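About us: the people at Cevarero

Hi, I'm Nantana Pongsiri, and I run the day shift here!

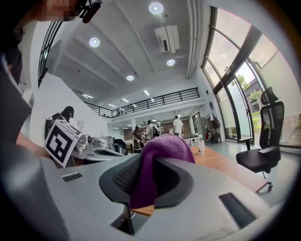

Towel work with the hand-held grippers, wooden table.

We fold and pack towels for 64 small hotels (Famdale was our first, hi guys!), and last October we started handing the plain stacks over to the machines. I was nervous, I'll admit it. All 26 of us kept our jobs, but the days feel different – less standing at the folding line, more showing grippers how a towel should move. Nicanor Montes misses the radio at the old line. My wrists don't miss a thing! Come by for a visit, the side door on Cakau Street is open until four.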